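Oficina partilhada Gestonum
Ata da reunião do grupo de construção, pinça manual
18 de agosto de 2022

Presenças: cinco membros do grupo. Ata anterior aprovada sem alterações.

1. Estado da mecânica
O corpo e os dois braços estão montados. Mantém-se a geometria Jurka, com os braços a convergir para a frente. Foi pedido que os parafusos da articulação sejam reapertados após cada sessão e que se registe qualquer folga. O binário de aperto fica por definir até haver chave adequada na oficina.

2. Ensaios com têxteis
Prossegue o ensaio em casa, com roupa amontoada sobre a cama. Objetivo: 300 ciclos de pegar e largar por tipo de tecido, 600 no total, fleece e acolchoado. O acolchoado fica para a segunda série. Peças com cordão solto passam a ser anotadas à parte.

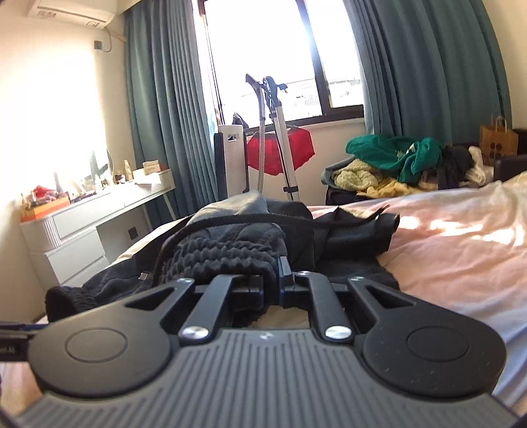 Fig. 1. Pinça manual diante do monte de roupa escura, vista a partir da base.

3. Iluminação
Discutido o efeito do sol direto sobre o lençol. Proposta: repetir uma série com cortinas fechadas, mesma disposição das peças, e comparar. Aprovada.

4. Material
A encomenda à Stoletti (parafusos e anilhas) tem prazo de entrega de cerca de 7 dias úteis. O orçamento da Michiels para duas almofadas de contacto foi considerado alto; pede-se segunda cotação antes de decidir. Não se compra mais filamento este mês.

5. Documentação
O desenho da articulação no repositório está desatualizado. A versão 2 deve incluir as cotas dos braços e a lista de parafusos por posição. Sem essa lista não se inicia a segunda unidade.

6. Pendentes
Reaperto e registo de folgas: em curso.
Série com cortinas fechadas: por marcar.
Segunda cotação das almofadas: por pedir.
Desenho, versão 2: até à reunião de outubro.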